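Cookie notice: we use cookies to see which pages get read. Accept | Manage settings

Print this page | E-mail to a colleague

Marora project – progress note for Skov, July 2022

Dear Janaína,

You asked for a short one this time, so I'll try! The main news is that the remote-control side is working and we've all been hooked on it for weeks. Chaimae got the hand controller talking to the simulated arm in the spring, and since then we've recorded 300 demonstrations, which was the target we gave you for the whole summer.

The first 40 or so were pretty dreadful (mostly mine). I kept coming down too fast and stopping too late, and Njål had to sit next to me saying "slower" over and over. We've kept them in a separate folder, as Elínborg would like to find out whether clumsy examples do any harm if you mix a few in.
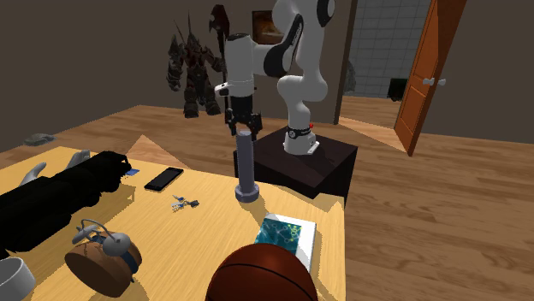 Lining up from straight above is still what new people find hardest. On a flat screen you lose your sense of depth, and the fingers look as if they're in the right place well before they are. Chaimae has added a second view that you can flick to with your thumb, and that has helped a lot – I'd say it has done more for us than all the tinkering with the speed settings put together.

We also made the table messier on purpose. With a bare table everyone steered the same way every time, and the recordings were so alike that there wasn't much to learn from them. Now people have to think about where the arm is going, and you can see it in the paths they take.

Money: we're slightly under on equipment and slightly over on hours, all from tidying up recordings by hand. Could we move a bit across from one to the other? Njål has the figures and will send them separately.

Still to do before September: 8 new operators to train, and then 3 weeks at Arkmont showing the real arm the same job by hand. I can't wait for that part. Come and have a go if you're passing!

All the best,
Snædís Oddsson

Print this page | E-mail to a colleague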